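Em defesa da superfície vazia

Serpil Oral

Há três anos que trabalho na mesma mesa, e durante quase todo esse tempo ela esteve cheia. Copos com lápis, um agrafador que encravava, catálogos da Ikov já fora de data, a caixa dos parafusos, o carregador de um telefone que deixei de ter. Não era desarrumação propriamente dita. Cada coisa tinha o seu lugar, e o lugar de todas elas era o tampo.

Em fevereiro pintei as paredes da oficina e tive de tirar tudo. Pus as coisas em caixas, as caixas no corredor, e quando a tinta secou demorei a ir buscá-las. Na primeira semana foi preguiça. Na segunda já era outra coisa: eu trabalhava melhor. Encontrava a tesoura à primeira. Abria uma folha grande sem ter de empurrar nada com o cotovelo. Ao fim do mês tinha ido às caixas uma vez, para procurar fita-cola.

O que defendo neste texto é simples. Uma superfície de trabalho deve estar vazia quando não se está a trabalhar nela, e deve ser clara. São duas opiniões separadas e há quem aceite a primeira e recuse a segunda.

Começo pela primeira. A objeção habitual é a do tempo: se arrumo tudo ao fim do dia, perco minutos a desarrumar na manhã seguinte. Elvira Ñahui, com quem partilhei a oficina durante um inverno, deixava o trabalho exatamente onde tinha parado, com o pincel pousado no frasco, e dizia que assim recomeçava a meio da frase. Reconheço que para ela funcionava. Mas a Elvira fazia uma coisa de cada vez. Quem tem três encomendas abertas acaba com três frases a meio, umas por cima das outras, e recomeça por tirar do caminho as duas que não são para hoje.

A objeção mais séria é a do espaço. Para ter uma mesa vazia é preciso ter outro sítio onde pôr as coisas, e isso custa dinheiro. Comprei um armário estreito da Tolton, que me ficou por 200 euros em segunda mão, e uma prateleira. Numa casa pequena, em que a mesa de trabalho é também a mesa de jantar, o conselho pode parecer de quem tem quartos a mais. Curiosamente, são essas pessoas que menos precisam dele. A mesa de jantar esvazia-se todos os dias, porque há pratos para pôr. Ninguém lhe chama método.

Quanto à cor, admito que estou em minoria. As mesas de oficina são quase sempre escuras, ou de madeira, e há boas razões para isso. Disfarçam as nódoas, envelhecem bem, são agradáveis à mão. Theerawat Nilsuwan, que faz móveis e me vendeu o tampo anterior, tentou dissuadir-me do branco com o argumento de que em seis meses estaria feio. Enganou-se no prazo: foi menos.

Só que o branco mostra. Mostra a apara de grafite antes de eu lhe pousar a folha boa em cima. Mostra o grão de cola seca, o fiapo de linha, o pó que vem da janela. Na mesa escura tudo isso também lá estava, e eu só dava por isso quando o encontrava colado ao verso de um trabalho acabado. Uma vez refiz uma pasta inteira, com 9 separadores, por causa de uma mancha que tinha passado da mesa para o papel e do papel para as minhas mãos. 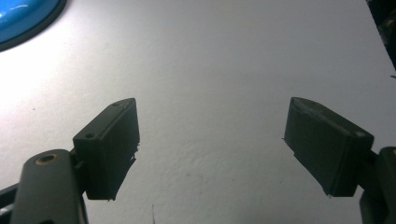 Há também a questão da luz. Um plano branco e mate recebe-a de forma desigual, mais forte de um lado, a cair para cinzento do outro, e é nessa passagem que se percebem as pequenas irregularidades. Os acabamentos brilhantes não servem para isto. Experimentei um, da Skerow, e devolvi-o ao fim de 3 dias: via o candeeiro refletido e pouco mais. O mate risca-se com maior facilidade e custa mais a limpar, mas deixa ver.

Nantana Sitthichai, que leu uma primeira versão deste texto, respondeu-me que eu estava a confundir limpeza com virtude. Escreveu que conhece gente com mesas impecáveis que não acaba nada, e gente que trabalha numa clareira do tamanho de um prato e entrega sempre a horas. Tem razão, e não pretendo que a mesa faça o trabalho. Também não acho que se deva impor isto a ninguém. Quando dou aulas, deixo que cada aluno tenha o seu canto como quiser, e só peço que a mesa comum fique livre à saída.

A minha, entretanto, já não é bem branca. Tem pontos de tinta que não saem, um arco de caneca junto à borda e uma zona mais gasta onde apoio o pulso. Pensei em repintá-la e pedi um preço, 600 euros com a lixagem, e deixei estar. Passo um pano húmido à noite. As marcas antigas já as conheço e a vista salta por cima delas; são as novas que chamam a atenção, e essas quase sempre se tiram com a unha.

Das caixas do corredor resta uma. Dei o agrafador, deitei fora os catálogos, e os parafusos foram para uma gaveta com etiqueta. Na que sobra estão coisas que não uso e de que gosto, entre elas um pisa-papéis de vidro que me deu Lamai Nuchit quando abri a oficina. Esteve anos em cima da mesa. Agora está no parapeito da janela durante o dia, quando me lembro de o tirar, e volta para a caixa quando fecho a porta.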